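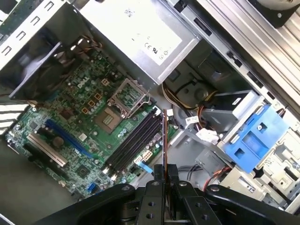
June, bench notebook, Stisden

Carrying on with the desktops from the Triantafyllou office. Six towers came in, all with the same complaint written on the tape: "freezes". Two had come back to us once already after a clean and a new drive, so the drive was never the problem and I should have gone further the first time. Writing this up at length so whoever gets the next lot can skip the parts I did twice.

Numbering below follows the tape on the cases, 1 to 6.

State on arrival

1, 2 and 5 freeze under load. Screen stays up, mouse dead, nothing in the event log except the unclean shutdown after. 3 restarts by itself. 4 would not start at all from cold but would on the second press of the button. 6 ran all morning without a fault and I have nothing bad to say about it except the dust.

The office said it is worse in the afternoon. I took that to mean heat and spent most of the first session on fans and paste. I no longer think it is mainly heat. They also said the lights dip when the big copier starts, which I wrote down and ignored until later.

Cleaning

Compressor with the dryer fitted, low pressure, fan blades held still with a cable tie. Outside by the roller door, not in here. The last person to blow out a case indoors left a grey line along the top of the monitor shelf and it is still there.

Heatsink fins on 1 and 5 were matted solid on the intake side. Took the heatsinks off both, wiped down with alcohol and lint-free cloth, fresh paste, refitted. Screws go down a little at a time on opposite corners. Load temperature dropped a good deal on both. 1 still froze. 5 still froze, later than before, which had me fooled until after lunch.

Note on the paste: the open tube in drawer C has separated. Clear oil comes out first, then something like putty. I binned it. New tube is in the same place with the cap on properly.

Memory

Should have been first. The memory test takes hours and needs no attention, so it could have been running while I did the cleaning.

Method I settled on, for next time:

Power off at the wall, press the button to drain what is left, wrist strap on, clip to bare metal on the chassis and not to a painted bit. Lay the tower on its side. Take all the modules out and put them in the foam tray in slot order, with a pencil mark on the label. One module in the first slot, full test. Then the same module in each of the other slots, short test. That gets a bad slot apart from a bad module. Only then go through the rest of the modules in the slot you trust.

It is slow, but the other way (swap two, see if it's better) gives an answer that can't be relied on. I did it the other way on 1 and marked a good module as faulty. Prapai Bunnag put it in the known-good board on her bench and ran it overnight with no errors. Her note on the bag reads "nothing wrong with this". It has gone back in the tray.

Results:

1 - all modules pass, all slots pass.
2 - one module fails, errors always at the same address. Scrapped. Replaced from stock.
3 - errors in the second slot with any module. Cleaned the slot with alcohol and a soft brush, blew it out, reseated. No errors after that on two full passes. There was a fibre of something in the contacts. Marked as watch.
4 - pass.
5 - pass.
6 - pass.

So memory accounts for 2 and probably 3, and the other three bad ones are something else.

On seating: both latches have to click. If one end goes down and the other looks nearly down, it is not down. Push on the ends, not in the middle. Edge contacts on several of these were dull. I wiped them with alcohol and left it at that. I know some of us use a pencil rubber. I don't like the crumbs and I don't like what it does to thin plating, but I am not going to argue about it again in the notebook.

Power supplies

This is where the rest of it was.

Prapai suggested putting the supplies on the load box before doing anything else clever, and lent me the meter with the min/max hold. Each supply out of its case, onto the box, half load, then full load, watching the 12 V rail.

1 - fine at half load. At full load sags, and there is a ripple on the scope you could see from the door.
4 - slow to come up from cold. Standby rail low until warm. Fits the two presses.
5 - same as 1, not as bad.
2, 3, 6 - in spec throughout.

Opened 1 once it had been left unplugged overnight and checked with the meter across the big capacitor. Reminder for anybody new: do not open a supply without doing that check, and do not open one at all if you are on your own. Two of the output capacitors have domed tops. They are rated for 2000 hours at full temperature, which is the cheap grade, and these machines have sat under desks for years with blocked intakes. Nothing surprising there.

Opened 4 as well. No doming I could see. One small capacitor near the standby transformer read far below its marking on the ESR meter. It sits right up against a hot resistor.

Did not open 5. Given 1, I didn't see the need.

Repair or replace. I would happily recap 1 and 4 for our own use. For a customer I would sooner fit new supplies, and the office would sooner have that too when I rang them. Vulleck have the right shape in stock with the correct connector. Check the connector before ordering. This family of boards does not take the ordinary one, and we have a box of perfectly good supplies on the top shelf that prove somebody didn't check.

Ordered three from Vulleck. They came in two parcels, the second a day behind the first.

The lights

Went back to the note about the copier. With a sagging supply, a dip on the mains is enough to tip it over, and the copier is used most in the afternoon when they print the day's letters. That would account for "worse in the afternoon" without heat coming into it much. I can't prove it from here. I did run 5 with its old supply off the variable transformer and wound the input down slowly. It froze well before a sound supply would have noticed. With the new supply on the same test it carried on to the bottom of the allowed range.

Have told the office to put the copier on a different circuit if there is one. They are going to ask the landlord.

Reassembly and soak

All six back together. Soak test is processor and memory load together, cases closed, stood upright as they would be in use, along the back bench with a gap between them. 5 hours each, temperatures logged.

1 - pass
2 - pass
3 - pass
4 - pass, and started from cold on the first press each morning
5 - pass
6 - pass

3 gets a second soak before it goes out. I don't trust a slot that has been dirty once. If it throws a single error the board goes to Horumard for parts and we find them another from stock.

Clock batteries: changed all of them while the cases were open. 4 had lost its settings at some point and had come up with the drive mode wrong, which is worth knowing about as it will stop Windows loading and looks like a dead disk. Put it back the way it was set on the others. Settings are now written on a card and taped inside each side panel.

Things used

Three supplies, one memory module, six coin cells, paste, most of a bottle of alcohol. The bottle needs reordering. Lint-free cloths are low as well. Foam tray has lost a divider and I have put card in its place.

Things I would do differently

Start the memory test before picking up a screwdriver. Put the supply on the load box the same day the machine comes in. Ask the customer what else happens when it freezes and write the answer on the job card as well as in here, because the card is what gets read at the bench.

Time on this job is too high. A good part of it was me repeating the paste on 5 because I didn't believe the first reading. I have booked that half to training.

Open

- 3, second soak, then sign off
- invoice to Triantafyllou, leave off the second lot of paste
- recap old supplies from 1 and 4 for the spare shelf (with Prapai, after the load box is back from calibration)
- old supply from 5, open it and see whether it is the same two capacitors
- label the box on the top shelf with which connector is in it
- Horumard collection, boards and scrap in the blue crate, one bad module to go in as well

Load box fan is making a noise. Left the side off it for now, please don't put anything on top.

Recent entries
Label printer, feed roller again
Vulleck returns, what they will and won't take
Battery cabinet, monthly check
Laptop hinges, glue that held and glue that didn't
Horumard crate list
ESR meter leads replaced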